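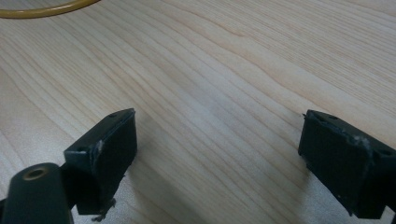
Hi all, and thanks Hacer for kicking this off again, I'd been wondering whether the list had gone to sleep for the winter. I've been chewing over the sourdough question since I read your message on the tram home (well, I would have been on the tram, but you know what I mean — I was on the exercise bike in the garage, which is my tram these days). Your trouble sounds to me like a shaping problem more than a starter problem, and shaping is mostly about what's going on between the dough and the surface under it. A pale, smooth tabletop with a finish on it, like the blond one with the wavy grain up top, is a very different thing to shape on from a bare, floury old board. The dough grabs a smooth top when you want it to slide and then skates off when you want it to grab, and you end up chucking flour at it until the seam won't close.

Anyway, quoting the relevant bits so people don't have to scroll.

On Friday, June 19, 2020, Hacer Dağdelen wrote:
> Hello everyone,
> I have moved over to the Lelelik wholemeal since the
> Nambiar white has been out of stock at the co-op for
> weeks. Same recipe as before, the one from the Vekville
> weekend. My starter is lively and doubles happily, but
> the loaves are spreading out like cow pats. I am at 427
> grams of flour and 332 of water, plus the starter, and
> I bulk ferment on top of the fridge. I have tried a
> longer bulk, and that made it worse.

Longer bulk making it worse is your biggest clue, I reckon. Wholemeal goes off like a rocket compared with white, and the top of my fridge is easily the warmest spot in the kitchen. The first time I did a proper wholemeal loaf I left it the full time I'd have given a white one and it was soup by lunch. Beautiful smell, mind you! We ate it as a sort of focaccia with heaps of rosemary and told the kids it was on purpose.

So my first suggestion is to pull it early. Forget doubling, go for half again its size at most, and have a look at the sides of the container instead of the top. If you can see bubbles all the way down and the dough has gone a bit domed at the edges, it's ready, whatever the clock says. And take it off the fridge. I keep mine in the laundry, on the shelf over the trough, where it stays boring and cool.

> Should I be using less water? The woman at the market
> told me to use less, my brother-in-law says more.

Your brother-in-law is closer, annoyingly. Wholemeal drinks more than white because of the bran, but it drinks slowly, so it feels sloppy for the first little while and everybody panics and adds flour. Mix your flour and water and walk away for an hour before the starter and salt go in. Hang out the washing. When you come back it'll feel like a different dough. I wouldn't change the 332 at all until you've tried that, or you'll have altered two things at once and you won't know which one did it (ask me how I know, I have a notebook full of loaves I can't explain).

> Also does anyone cut it with white? I would rather not
> but I will if I must.

I do, a bit. I swap 200 grams of the wholemeal for white if it's going to be school lunches, because my youngest inspects sandwiches like a customs officer. For us grown-ups I leave it be. If you can't get the Nambiar, the Jukent bakers flour is decent, though it's a touch creamier and I find it wants an extra fold. I got a sack of it from the place behind the hardware shop. Ring first, they've been keeping odd hours.

Right, back to shaping. What sorted me out was using water in place of flour. Wet the bench with your hand, just a smear, wet the scraper, and do the preshape like that. Let it sit 23 minutes. Yes, I know, a silly number, it's the length of the thing I listen to while I wait — twenty or twenty-five will do you fine. Then a light dusting on top of the dough only, flip it over so the floured side is down, and fold it up like a letter, then roll it away from you. Tug it back towards you with the scraper a couple of times until the skin tightens. If it tears, stop. A slightly slack loaf beats a torn one every time.

Then straight into the basket, seam up, and into the fridge overnight. Inside the fridge this time, not on it! Cold dough holds its shape so much better when you tip it out, and it's far easier to slash too. I bake mine from cold in the old enamel roaster with the lid on. Somebody on here used to swear by letting it warm up first, and I tried it and couldn't taste any difference, and the loaf had slumped by the time the oven was ready.

One more thing while I'm here. Does anyone still have the handout from the Vekville weekend, the page with the rye one on the back? Mine got used as a coaster and the quantities for the soaker have gone. I can read the caraway and that's it. I'd like to have it sorted well before September, when Mum's coming to stay (fingers crossed) and will be expecting rye.

And Hacer, if the next one spreads as well, slice it thin and dry it out in a low oven. Best crackers you'll ever have, especially with a bit of labneh. Let us know how you get on, and tell your brother-in-law I said hi.

Cheers all,
Robyn

PS — I've got spare dried starter if anyone's has carked it. Send me your postal address off list and I'll pop some in an envelope.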